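Frequently asked questions: applying to be a guest on The Ploser Hour

The Ploser Hour is a long-form conversation programme produced by Costach Audio and released every Tuesday. The answers on this page apply to guests, their representatives and members of the public who wish to propose a guest.

Who may appear on the programme?

The programme welcomes musicians, actors, writers, comedians, athletes and people in public life. A guest need not have a new release to promote. Proposals from people with no previous broadcasting experience are read in the same way as all others.

How do I propose a guest?

Please use the proposal form on the Costach Audio website. Proposals sent through social media are not recorded and will not receive a reply. The covering statement should be no longer than 459 words. Agents may submit more than one client, but a separate form is needed for each.

How many proposals are accepted?

Last year the programme received 2,791 proposals and recorded 34 episodes. Several of those places were filled by invitation. We are unable to give individual reasons where a proposal is declined, but it may be submitted again after six months.

Are candidates for elected office invited?

Yes, subject to the Costach Audio policy on elections. A guest who has formally declared as a candidate will not be recorded during the campaign period for that office. Where a guest declares after recording but before release, the episode is held until the result is known. Hosts may discuss political subjects at any time but may not endorse a candidate on the programme.

Where are episodes recorded?

Most episodes are recorded at Teshome House, on the second floor. A lift is available. Guests are asked to arrive 40 minutes before the agreed start, and a quiet room is provided for those who wish to use it. Remote recording is offered only where travel is not possible – sound quality remains the main concern.

What should guests wear?

Conversations are filmed as well as recorded for sound. Plain, dark clothing is suitable. Fine stripes, large logos and jewellery that may knock against the microphone should be avoided.
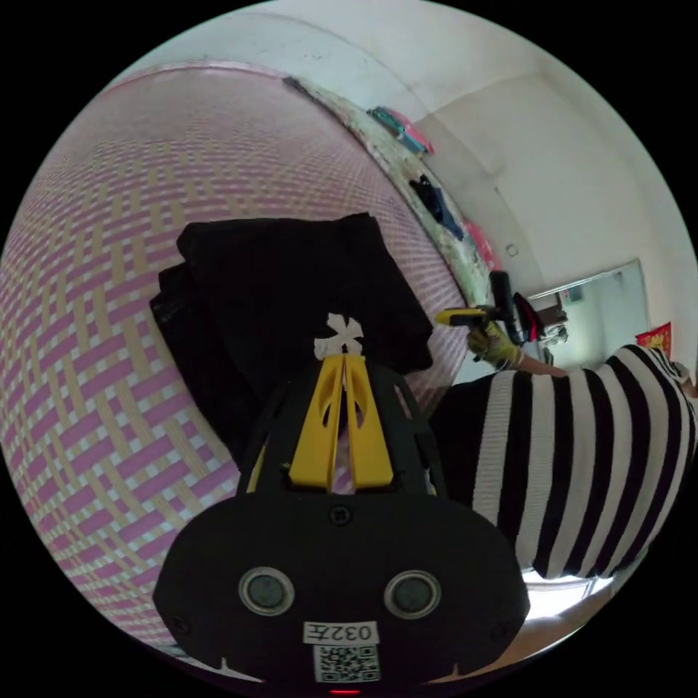 How long does a recording last?

Guests should allow three hours. Breaks may be requested at any point and are removed from the released version.

Can a guest ask for material to be removed?

Requests must reach the producer in writing within two working days of the recording. Factual errors and private information about third parties will normally be cut. Remarks that a guest has simply come to regret are considered case by case – the final decision rests with the editor.

Are guests paid?

No appearance fee is offered. Standard rail travel is refunded in full, and other reasonable costs are refunded up to £100 on production of receipts.

Who owns the recording?

Costach Audio holds the rights in the full episode. Guests may share clips of up to two minutes, provided that the programme is named. Longer extracts and all commercial uses are handled by Irkard Licensing.

How can I make a complaint about an episode?

Complaints should be made through the contact page, giving the episode title and the time at which the passage occurs.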